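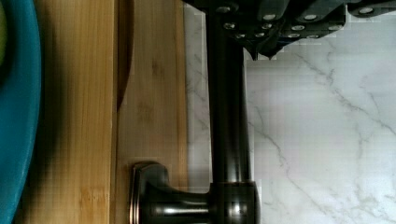

Last updated: Mon 12 March

Fasmont Counter List

Welcome, and thank you for stopping by! The Counter List is a plain table of the things that live on kitchen counters, with the everyday names people use for them and a few words on where they tend to sit. It grew out of an older list called Lullby, which covered bedrooms and nurseries, and a good many of its habits (some of them bad ones) came along for the ride.

What you get

There are 472 rows in counter.csv, one per object, and 183 more in names.csv, which holds the second and third names. A cutting board is also a chopping board, a bread board, or just "the board" if you grew up in a house like mine. Faucets are in there too, along with their levers, necks and bases, and so are door and cabinet handles, because people kept asking what to call the round plate that a handle is mounted on. I went with "rosette" and kept "the round part" as a second name.

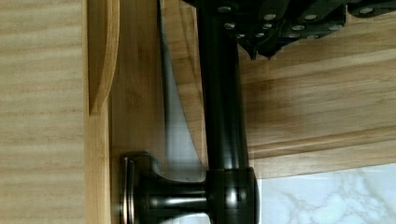
Finishes have a column of their own. Oil-rubbed bronze gave me more trouble than all the others put together, as it looks almost black in one kitchen and quite coppery along the edges in the next. Please write what the finish is called, if you know it, and put your own impression in the notes column. Both are useful, and I would much sooner have a long chatty note than an empty cell.

How the rows are laid out

item: the plainest name, lowercase, no brand
other_names: separated by semicolons
material: leave blank if you have to guess
zone: back, middle, front or raised
notes: anything you like, up to 300 characters

The zone column is the one I'm fondest of. "Back" means up against the wall or the backsplash, where canisters and jars of cereal go to stand in a row. "Middle" is working space, so boards mostly. "Front" is whatever sits closest to you, and "raised" is for anything standing on top of something else, such as a plate of fruit on a wooden surface. 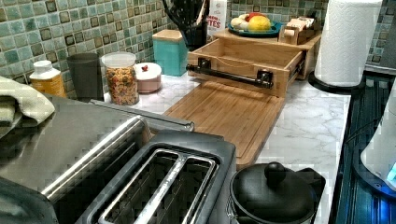
Toaster in front, bamboo board in the middle, canisters and jars along the tile.

Things I'm still unsure about

Toasters and toaster ovens share one row in the Ziveck version of the table and have two rows in mine. If you merge the two versions, expect a clash there – keep mine, please, the slots and the glass door really do make them different things to live with. Baking dishes are listed under "middle" even though plenty of people park them near the oven.

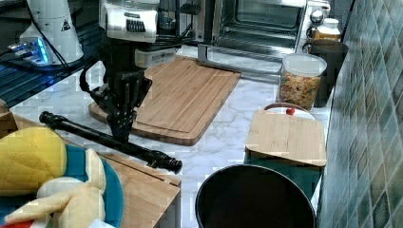 Long odd objects are the other sore spot. Rods, poles and anything telescoping went into a row called "long thing, other" back in December, and there it has stayed. I do mean to split it up. A second, smaller board gets its own row, and where it overhangs something, say so in the notes.

Spelling and accents

Files are UTF-8. The Delić additions (nearly 15 rows, mostly jars and lids) lost their accent in an early export and have been put right, but older copies may still show a question mark in the source column.

Changes and corrections

Corrections are very welcome, however small. Send the row as it stands, then the row as you'd like it, and tell me which kitchen words you grew up with – those go into names.csv with the next update. Please don't reorder the columns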